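テーブルクロスの採寸・洗濯・保管

1月 文・Jistska編集室

テーブルクロスの不具合は、寸法の誤り、洗濯による縮み、しみの定着、たたみじわの四つにほぼ集約される。以下、購入前の採寸から収納までを作業順に記す。対象は綿、麻、ポリエステル、およびそれらの混紡で、ビニール引きのものは末尾で別に扱う。

天板の採寸

測るのは天板の上面で、縁の丸みがある場合は最も外側の点どうしを結ぶ。巻尺は金属製を使う。布製の巻尺は使い込むと伸び、長辺では誤差が無視できなくなる。角が丸い天板でも、丸みがない場合と同じ寸法で布を用意してよい。丸い分だけ角の垂れが少し深くなる。

正方形に見える天板でも、縦と横の両方を測る。組み立て式の天板では二辺がわずかに異なることがあり、柄に縞や格子があると、ずれが端で目立つ。伸長式は、伸ばした状態と縮めた状態の両方を記録する。兼用の一枚で済ませる場合、縮めたときの垂れが床に届かないかを先に確認する。

垂れの長さ

普段使いの垂れは片側30 cmを上限の目安とする。これより長いと、着席時に膝の上で布がたまり、立ち上がるときに引き込みやすい。必要な布の幅は、天板の幅に垂れの2倍を加え、さらに縁の縫い代を足した値になる。既製品の表示寸法は縫い上がりの値であることが多いので、縫い代は足さない。

床まで垂らす場合は、天板の高さから指一本分を引く。床に触れた布は裾から汚れ、洗濯の回数が増える。丸テーブルでは直径に垂れの2倍を足す。丸テーブルに正方形の布を掛けてもよいが、四隅が深く垂れるため、角の長さを別に確かめておく。

縮みの見込み

綿と麻は最初の洗濯で縮む。防縮加工の有無は表示で確認し、記載がなければ縮むものとして扱う。生地から仕立てる場合は、裁断の前に水通しを行う。手順は次のとおり。

・生地を屏風だたみにして、浅く張った水に沈める。
・中まで水がしみたら、絞らずに持ち上げて水を切る。
・布目が直角になるように引き、竿に広げて陰干しする。
・半乾きのうちに、裏から布目に沿ってアイロンを当てる。

縮み率は端布で調べられる。一辺56 cmの正方形を切り、縦糸の方向に印を付け、普段と同じ条件で洗って乾かし、再び測る。縦と横で縮み方が異なるのが普通なので、二方向を別々に記録する。縮んだ長さを元の長さで割った値が縮み率である。裁断寸法は、仕上がり寸法を「一から縮み率を引いた値」で割って求める。仕上がり寸法に縮み率を掛けて足す簡易法では、縮みの大きい布でわずかに不足する。

色の選択と下敷き

濃色の無地は、液体のしみが目立ちにくい反面、粉、糸くず、水道水の乾いた跡が目立つ。淡色はその逆になる。青、紺、緑などの濃い色は、最初の数回の洗濯で余分な染料が出ることがある。白い食器を置く食卓で使うなら、先に単独で洗い、すすぎ水の色を確認しておく。濡れた茶碗の高台に色が移った場合は、台所用の中性洗剤で早めに洗う。

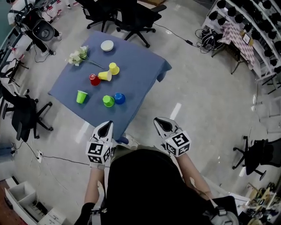
青いクロスを掛けた正方形のテーブル。プラスチックのコップ、白い小鉢、白い造花。

クロスの下には、滑り止めを兼ねたフェルトまたは起毛の下敷きを敷く。下敷きは天板より指二本分ほど小さく裁つ。縁からはみ出すと、垂れの折れ目が浮いて形が崩れる。塗装面に樹脂系の滑り止めを長期間敷いたままにすると、塗膜が軟化して貼り付くことがある。樹脂系を使う場合は、ときどき位置をずらし、裏面を拭く。

軽いプラスチックのコップは、厚手の織りの上では底が安定しない。凹凸の大きい織り地を避けるか、底の広いものを選ぶ。子どもの席だけに平らなマットを重ねる方法もある。造花は底の重い花器に挿し、花器の底に薄いフェルトを貼っておくと、クロスの糸を引っ掛けない。造花の埃は乾いた刷毛で落とす。水洗いは芯の針金が錆びるおそれがあり、錆はクロスに移ると落ちにくい。

しみの応急処置

共通の原則は、こすらず、外側から中心に向けて、当て布で吸い取ることである。処置の前に、裾の裏など目立たない部分で色落ちを試す。

水溶性の汚れ（茶、コーヒー、醤油、果汁）
乾いた布で吸い、水を含ませた布で裏からたたく。色が残る場合は、液体の酸素系漂白剤を綿棒で置き、表示の時間を守って洗い流す。紅茶のしみに石けんを使うと色が残りやすいので、中性の洗剤にする。

油性の汚れ（ドレッシング、バター、カレー）
固形分をへらですくい、台所用の中性洗剤を原液で少量のせ、指の腹でなじませてから、ぬるま湯ですすぐ。カレーの黄色は日光で薄くなる。洗った後に天日に干し、それでも残るときに漂白を検討する。

たんぱく質の汚れ（卵、牛乳、血液）
必ず水で処置する。湯を使うと凝固して繊維に残る。

ろう
触って固くなるまで冷まし、へらで割り取る。残りは上下を紙で挟み、低温のアイロンで紙に吸わせる。紙は汚れるたびに替える。色付きのろうは染料が残るため、続けて油性の処置を行う。

水あか
乾いた輪じみの多くは水道水の成分による。水1000 mlにクエン酸を小さじ一杯溶かし、布に含ませて当て、よくすすぐ。塩素系の漂白剤とは絶対に併用しない。前の処置で塩素系を使った布は、完全にすすいで乾かした後でも、日を改める。

洗濯

洗う前に、垂れの裾と縁のほつれを点検する。ほつれは洗濯で広がるので、先にかがっておく。大判のクロスは屏風だたみにして洗濯ネットに入れる。丸めて入れると中心まで水が通らず、洗剤も残る。洗濯槽に詰める量は半分までとし、脱水は短く設定する。長い脱水で付いた深いしわは、アイロンだけでは取れない場合がある。

麻は水量を多めにし、乾燥機を避ける。ポリエステルは油を抱えやすいので、油汚れの部分に前処理をしてから洗う。柔軟剤は吸水性を下げる。こぼした液体を布に吸わせたい食卓では使わないほうがよい。

のりを付ける場合は、薄めに溶いて脱水前に全体へ回す。濃いのりは折り目で割れ、白い筋になる。長期保管の前には付けない。

干し方とアイロン

竿は二本使い、間隔をあけてM字に渡す。一本に掛けると中央に折り跡が付き、乾きも遅い。濃色は裏返して陰干しにする。洗濯ばさみは縁の縫い目の厚い部分に留める。

アイロンは完全に乾く前に掛ける。麻は湿り気が多いうちがよく、乾いてしまったら霧を吹き、袋に入れて湿りを均一にしてから始める。掛ける順序は、縁、四隅、中央である。中央から始めると、縁の余りが波打って残る。濃色と刺しゅう部分は裏から当てる。刺しゅうの下にはタオルを敷き、糸をつぶさない。

大きな布は、アイロン台の横に椅子を置き、掛け終えた部分を背に受けていく。床に落とすと湿った布が埃を拾う。仕上げのしわは、天板に掛けた状態で霧を吹き、手のひらで縁に向けてなでれば目立たなくなる。このとき下敷きが濡れないよう、霧は軽くとどめる。

保管

完全に乾かしてから収納する。たたんで重ねる場合は、折り目の位置を毎回変える。同じ位置で折り続けると、折り目の糸が擦れて先に切れる。よく使う布は、厚紙の筒に巻くと折り目が付かない。筒は布の短辺より長いものを用意し、中性紙か洗いざらしの綿布を一枚巻いてから使う。筒の紙から黄ばみが移るのを防げる。

密閉できるポリ袋は湿気を閉じ込めるので、長期保管には通気のある布袋を使う。防虫剤は綿、麻、ポリエステルには通常不要だが、食べこぼしが残っていると虫に食われる。異なる種類の防虫剤を混ぜると溶けてしみになる組み合わせがあるため、衣類と同じ引き出しに入れるときは種類を確かめる。

袋の外に、仕上がり寸法、素材、合う天板の名を書いた札を付けておく。来客前に広げて確かめる手間が省ける。

ビニール引きのクロス

洗濯機にもアイロンにも掛けない。台所用の中性洗剤を薄めて拭き、水拭きの後に乾いた布で仕上げる。たたみじわは、室温の高い日に天板に広げ、一晩置くと緩む。熱い鍋は直接置かない。裏面が起毛のものは湿気を含むので、ときどきめくって天板側も乾かす。印刷面に新聞紙や濃色の紙を敷いたままにすると、インクが移って取れない。

表面がべたついてきたものは、可塑剤が表に出ている。拭いても再発するため、交換の時期とみなす。古いクロスは裁って、鉢の植え替えや刃物研ぎの敷物に転用できる。

掲載内容の問い合わせ：Jistska編集室 くらしの手入れ係　© Jistska　ページの先頭へ戻る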